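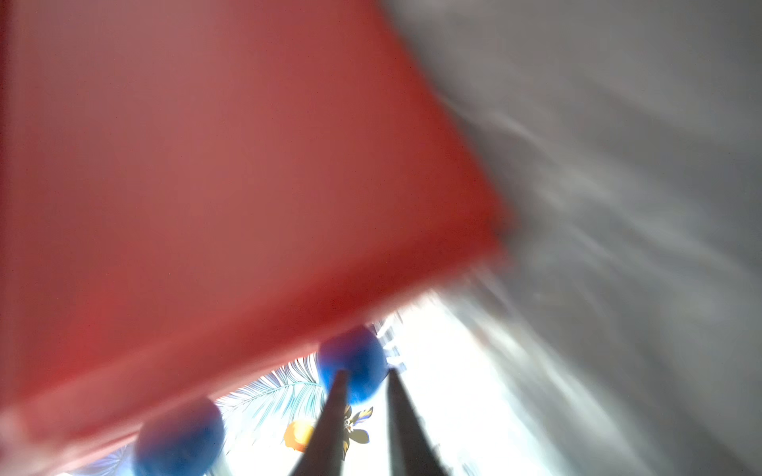 Tunell thinks the wrist view is the part of the kit that buyers should look at first, before the arms themselves, and says so to anyone who asks about the price. Urho Karppinen agrees up to a point. He designed the kit, a two-arm tabletop set sold under the name Hurklow, and he would like people to look at the rail first.

"The rail is where the trouble starts if you get it wrong," he said when we spoke. "Both arms bolt to it. If one plate is a little off, you end up chasing that error for weeks and you blame the software."

Hurklow went on sale in March. The buyer gets two arms, two mounting plates, the rail, aluminum bars for the enclosure, a wrist camera and a printed manual of 191 pages. Karppinen wrote most of the manual himself. He has been told it is too long and is not planning to shorten it.

"People who have built one before skip to the wiring chapter," he said. "People who haven't built one read all of it, and they write to me less."

The set is meant for small labs, colleges and companies that want to try handling tasks on a bench before they spend real money. Assembly takes two people 4 hours if they follow the manual, Karppinen said, and most of a day if they don't. The first version came with no enclosure. Customers were setting the arms up on whatever desk they had, and the results from one desk did not carry over to the next.

We asked him about the wallpaper, which has drawn more comments than any other part of the set. The liner is an optional extra and comes in several prints, most of them busy. Karppinen said a plain white wall gives a camera very little to hold on to, and that he wanted users to practice against a background with plenty going on in it.

"A kitchen isn't plain. A stockroom isn't plain," he said. "If your setup only works in front of a white sheet, I'd want to know that early." 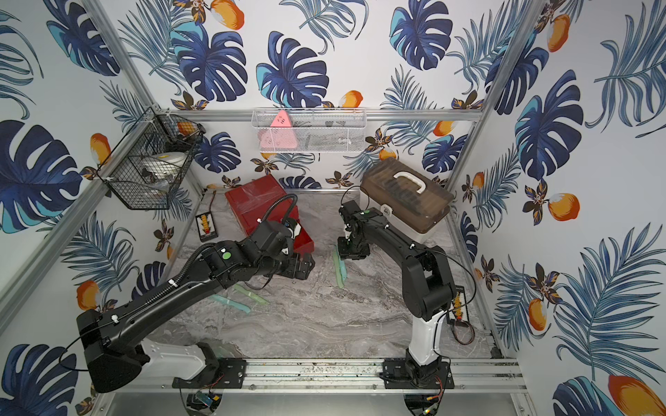
The Hurklow set on its rail, with the monstera liner on the walls.

The objects are up to the customer. Hurklow does not ship any, apart from a short list of suggestions at the back of the manual: balls, boxes with a latch, small plastic parts, something see-through. Karppinen said the see-through items are the ones that send people back to the help pages. Balls come second - they move when a finger touches them a little to one side.

"You have to come in straight and close evenly," he said. "It sounds like nothing. Try it with a box right next to the ball and see how much room you have."

There are complaints. The cables are long, and on some sets they loop out far enough to get in the way of the other arm. Karppinen said a shorter harness is being tested with a supplier, Makris, and that existing customers will be able to order it at cost. He would not give a date. The wire baskets that hang on the bars are also sold separately, and several buyers have asked why they are not in the box.

"They're right to ask," he said. "I left them out to keep the shipping weight down. I'd probably put them in now."

He was less willing to give ground on the warranty, which covers the arms for 17 months but leaves out the gripper fingers. Fingers wear, he said, and he would sooner sell them cheaply in packs of 5 than argue over who broke what. The rival set from Kunov does cover fingers, but it has one arm and no enclosure.

Karppinen still answers the support mail himself in the mornings. The most common question is how tight to make the bolts on the mounting plates. The answer is in the second chapter, with a table.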